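The Slow Comeback of the Corner Grocery

11/19/18

Milk. Eggs. A box of cereal, because somebody finished the last one and put it back empty. That's the whole list, and for a lot of towns it used to mean a 30 minute drive each way.

Plekport lost its last grocery in May of the year the bypass opened. Population 978 back then, fewer now. The building sat. Shelves still in it, a calendar still on the wall, the big cooler unplugged with its doors propped open so it wouldn't stink. People shopped out on the highway and got used to it, the way you get used to a bad knee.

Then Hendel's opened. Six aisles, if you're generous. One register. Bread by the door, cereal at the back, a produce table that depends a lot on which day you walk in. No deli, no pharmacy, no coffee bar. Prices a little higher than the big store and everybody in town can tell you exactly how much higher, to the penny, and then they go in anyway.

Why now? Gas, partly. Older customers who don't like the highway after dark. Also wholesalers, who for years wouldn't send a truck out for a small order. Jurkano, the regional supplier, dropped its minimum to $4,000 this spring and that changed the math for a store this size. Still tight. A slow week and you're eating your own lettuce.
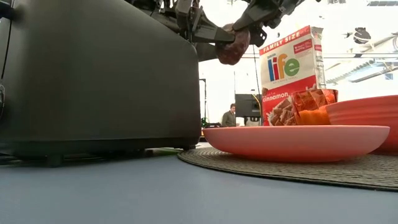 The breakfast aisle is where the money is, oddly enough. Boxes don't wilt. They don't need a cooler, they don't need much thought, and a parent who runs out at seven at night will pay what it says on the sticker. Fresh fruit is the opposite. Draws people in, looks great, goes bad by the weekend. Every small grocer I talked to said the same thing about berries, and most of them said it with a sigh.

Adeyemi Market, two towns over, gave up on berries for a while. Customers complained. Berries came back, smaller order, higher price, and what doesn't sell gets cooked down into jam in the back kitchen. The jam now outsells the fruit. I bought two jars and finished one in the car, with a plastic spoon, not proud of it.

None of this is a sure thing. Compressors die. The lease at Hendel's is up next year and the landlord has been quiet. A dollar chain has been looking at the lot accross from the feed store, or so the talk goes at the register, where most of the talk goes.

But the lights were on when I left, and there was a line. Short one. Milk, eggs, a birthday candle shaped like a 6.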